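Resources > Presentations > Manipulation Group

Comparing Two Handheld Grippers for Tabletop Tasks: Speaker Notes
Prepared by the Manipulation Group, Fandley
December 21, 2024

Opening
Thank the hosts. State the purpose of the talk: to report on the comparison of two handheld grippers, the Lulon and the Stenance, and to explain which of them the group recommends for the next stage of work. Note that the comparison began in July and that the results given today are complete for flatware only. Results for cups and bowls will be reported separately.

Slide 2 - Background
The group has used handheld grippers for demonstration work for several years. Until this year, each operator chose a device by preference, and the records could not be compared from one operator to the next. The present study was set up to correct this. All operators followed the same written procedure, at the same table, with the same objects.

Pause here and ask whether the audience is familiar with handheld devices. If most are not, spend an extra minute on how the operator holds one in each hand and works the fingers directly.

Slide 3 - Procedure
Each trial began with one piece of flatware in or near a shallow tray. The operator was asked to pick it up, turn it, and set it down in the position marked on the instruction sheet. Each operator completed 200 trials. In total, 1566 trials were accepted for analysis. Trials were rejected when the operator touched the object by hand or when the recording was incomplete.

The tray was included on purpose. A raised rim limits the angle from which the fingers can approach, and a flat piece of metal lying inside it is harder to lift than the same piece on an open surface.

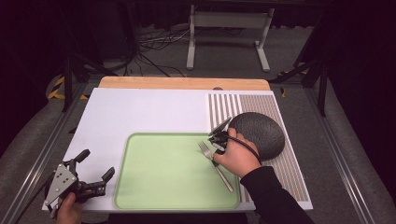
The choice of object also matters. A fork handle is thin, smooth and slightly curved, and a small error in finger height is enough to miss it. Operators reported that the tines were easier to catch but harder to hold level. The procedure therefore asked for both kinds of grasp in equal number. Do not go into the grasp categories unless asked; the full table is in the handout.

Slide 4 - Results
The Lulon was faster on open surfaces. The Stenance was more reliable inside the tray, where its narrower fingertips could reach under the handle. The difference was largest when the handle pointed into a corner. State clearly that operator experience had an effect and that the analysis accounts for it only in part.

Mention cable handling. Operators raised it 19 times in their written comments, more than any other subject. A cable that pulls on the wrist changes the way the operator turns the hand, and the group considers this a fault of the setup that should be corrected before further trials.

Slide 5 - Controller
Both devices were read by the Castillo controller. Its timing was steady throughout, and no trials were lost to it. One firmware update was applied between sessions - the trials before and after were checked against each other, and no change was found.

Slide 6 - Recommendation
The group recommends the Stenance for tasks involving trays, and asks that the Lulon be kept for open-surface work until the cup and bowl results are available. Purchasing questions should be held until the discussion period.

Allow ten minutes for questions. Copies of the procedure are on the table by the door.

Contact: Manipulation Group, Fandley | Copyright 2024 Fandley | Back to top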